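Pellum Shelving: Load Ratings, Finish and Assembly
Frequently Asked Questions

What does the load rating on the label refer to?
The rating is per shelf, for weight spread evenly across the full depth and width. A Pellum standard shelf is rated at 200 pounds. A single heavy item in the middle of the span counts as a point load, and the limit for a point load is half the printed figure.

Can I add the shelf ratings together to get a total?
No. The posts have their own limit, listed on the last page of the assembly sheet. Adding a fourth or fifth shelf does not raise it.
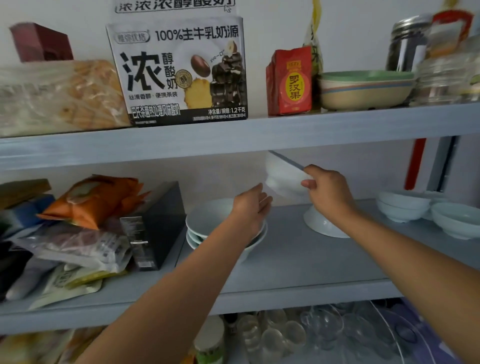

How much space should I leave between shelves?
Measure the tallest item planned for each level and add two inches. Shelves can be moved in one-inch steps. The bottom shelf must stay in one of the lowest three positions, and at least one shelf has to sit near the midpoint of the posts — this controls sway.

Do I need to anchor the unit to the wall?
Yes, for any unit taller than it is wide, and for every unit in a home with small children. The bracket in the hardware bag is for wood studs. Masonry walls need the Hudec bracket, part 1660, sold separately.

Which paint can I use for touch-ups?
Water-based enamel works over the factory coat. Clean the chip, sand it lightly and apply two thin coats. The Timard touch-up pen, part 227, matches current colors only. Units made before the Fernness plant changed its coating line may show a slight difference in gloss.

How long before I can put things back on a painted shelf?
The surface is dry to the touch in four hours but stays soft for several days. Wait a full week before loading it. Heavy items set down earlier can stick and pull the paint when moved.
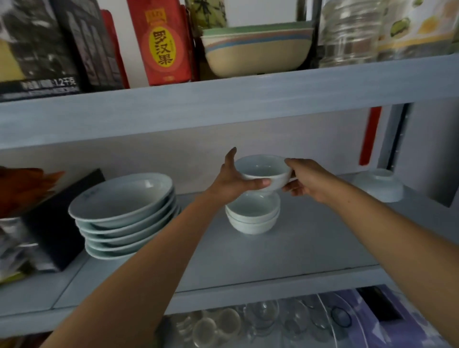

Are shelf liners safe for the finish?
Cork and felt liners are fine. Some soft vinyl liners react with enamel and leave a tacky residue, so test a small piece at the back first.

A shelf has started to sag. Can it be flipped?
Only the flat boards in the 2475 series. Shelves with a folded front edge are one-sided and should be replaced.

Where do I find the series number?
On a sticker under the bottom shelf, left rear corner. Have it ready when ordering parts.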